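Laing Metal Bin, Large
Reviewed by Blair MacKinnon, Sun 24 August

I wanted a big box that wouldn't crack the first winter, and after 2 plastic ones did exactly that I gave in and bought metal. The sides slope outward, so things slide politely to the middle, where you then have to lean in and get them.
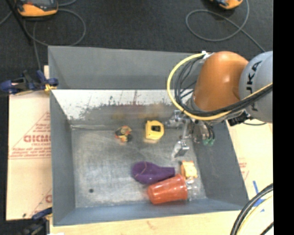 The grey bin from above, tape measure in the bottom.

My gripe is the finish. The bare metal shows every scuff – mine had a full set within 75 days – and anything small you drop in lands with a clang that brings the dog running. Flora MacRitchie next door has asked, twice, whether I'm building something. I am not. I'm looking for a screw.

Still, it's rigid, it wipes clean and I expect it to outlive me. Four stars. I'd buy another if I had the floor space.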